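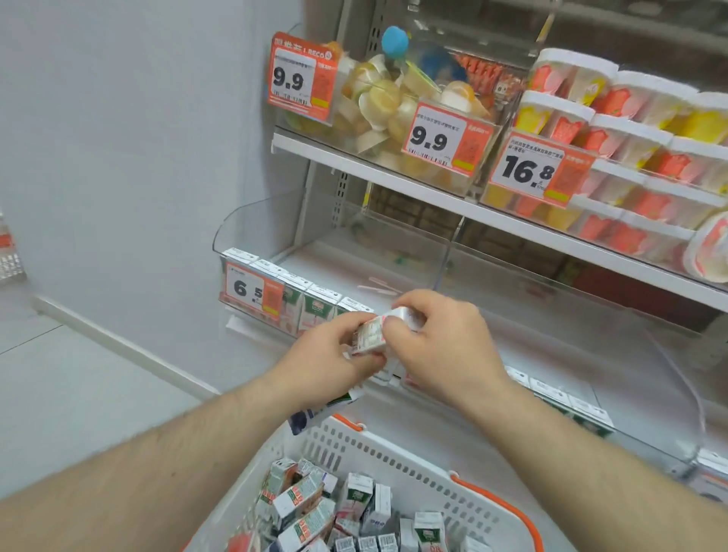
Small juice cartons, white pack with pink fruit
Reviewed July 29, 2023

I bought these little cartons for the third time this month, so I think I can now write a fair review. I am not a person who drinks much juice. Usually I find it too sweet, and a big bottle stays open in my fridge until I must pour it away. The small carton solves this problem for me. I open one, I finish it, and there is nothing to put back.

The taste is light. It is closer to a fruit drink than to a thick juice, and if you like pulp you will be disappointed. The first sip from a cold carton is very good. At room temperature it becomes flat and a bit too sugary, so I keep four or five of them in the door of the fridge and the rest in the cupboard.

One carton is 200 ml. For me this is enough with a sandwich. For my brother it is two swallows, and he always takes a second one, so please think about who lives in your house before you calculate how long they will last.

The carton itself is well made. The corners are firm and I have carried them in my work bag next to a laptop without any leak. The straw is the weak part. It is thin paper, and after ten minutes it becomes soft at the end. Also the hole is hard to push through, and two times I pressed the sides too strongly and got juice on my sleeve. Now I hold the carton only by the edges when I put the straw in.

The printed text on the side is very small. I needed my reading glasses to find the sugar content. I would like to see this number on the front.

About buying them: I prefer the shop. I compared with a seller on Jumia, but there I had to take a case of 38, and that is too many for my cupboard. The supermarket in Ultham sells them loose and you fill your basket by yourself. Put them in gently, and do not place bread under them as I did the first time. A basket full of juice is heavier than it looks, and I had to change hands on the way to the cashier.

I give four stars from five. I took away one star for the straw. I will buy again, at least while the weather is hot.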